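Painted cubes sticking together – finish or storage?

rahimi_shop
Green paint on our counting cubes stays tacky. Faces that touch in storage bond and leave flecks when separated. Cured 13 days. The table is pale with rounded corners, and the cubes live in a black container.

feron669
Cure time is too short. Leave them until January.

breramton
Disagree. Film thickness matters more than time. Post pictures.

rahimi_shop
Green cubes, black container, same table:
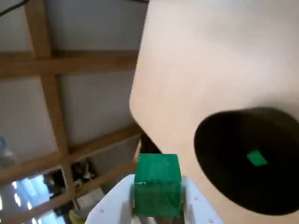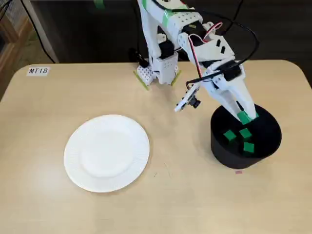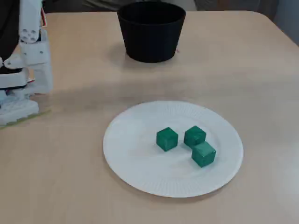 wodico_m
Does a paper plate work as a drying surface for painted cubes?

breramton
It works for a thin coat if the cubes are spaced apart and turned once. A thick coat will pick up paper fibers.

feron669
I still say time. Two thin coats – then wait.

rahimi_shop
Will sand one set back and recoat thin, leave the other alone.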